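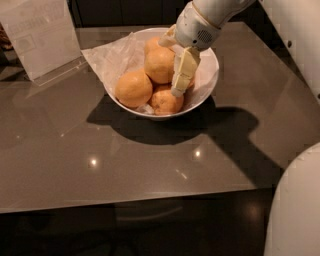 Oranges in the white bowl

My hair and the winter in Motthorpe

January 24, 2018

I moved to Motthorpe with long hair, almost down to the waist, and in the first winter it became like straw. At home the air is damp and I never thought about my hair. In this town the heating is on day and night, and every morning I had a brush full of short broken pieces. I was quite sad about it, because my mother and my aunts all have good hair and I believed that I have it too.

First I did what everybody does and bought a lot of things. I had a mask from Mavier which smelled very nice and made my hair heavy, so I had to wash it more often, and then it was more dry than before. I do not say it is a bad mask. Maybe it is for thicker hair than mine. The jar is still in the bathroom and I use it for shaving my legs.

After this I went to a small salon on Tranden Street. The lady there looked at my ends for a long time and asked me how I dry my hair. I said with a towel, I rub it and then I use the dryer on the hottest step. She made a face. She cut off the worst part and told me to press the hair with an old cotton T-shirt and wait 60 minutes before I touch the dryer.
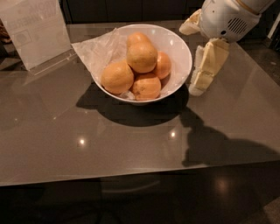

Five oranges on the counter

I did not want to wait so long, but now I wash in the evening and read something, and the time goes by itself. I also changed these things:

I wash only two times a week. The first ten days were terrible and I wore a hat.

I comb from the bottom up, with a wide comb. Before, I started at the top and pulled.

I use oil, but only 5 drops, and only from the ears down. The one I have is from Jõgi, in a brown bottle of 100 ml. It has a smell a little like hay. My last bottle lasted the whole winter, so the price is fine for me.

I sleep with a loose braid. If the braid is tight I get a headache, and there is also a strange wave behind the left ear.

My dryer is also new. The old one had 2000 watts and only two steps, hot and very hot. The new one has a cold button, and I use it for the last few minutes. My scalp itches less now, but I also put a bowl of water near the radiator, so I cannot say which of them helped.

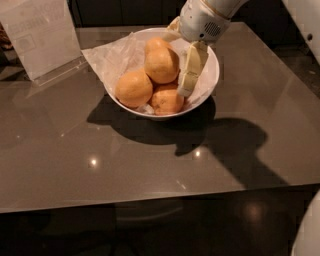
Fruit on the table, in a bowl lined with a bag

A reader asked me if I take vitamins for hair. I tried them one time and my stomach did not like them, so I stopped. Please ask your doctor about this and not me.

Now my hair is to the shoulders and the ends are soft when I touch them. I still find broken pieces on my black sweater, but fewer. In the spring I want to try henna, only on one small piece at the back first. If somebody has used it on light brown hair, please write to me how it looked after some weeks.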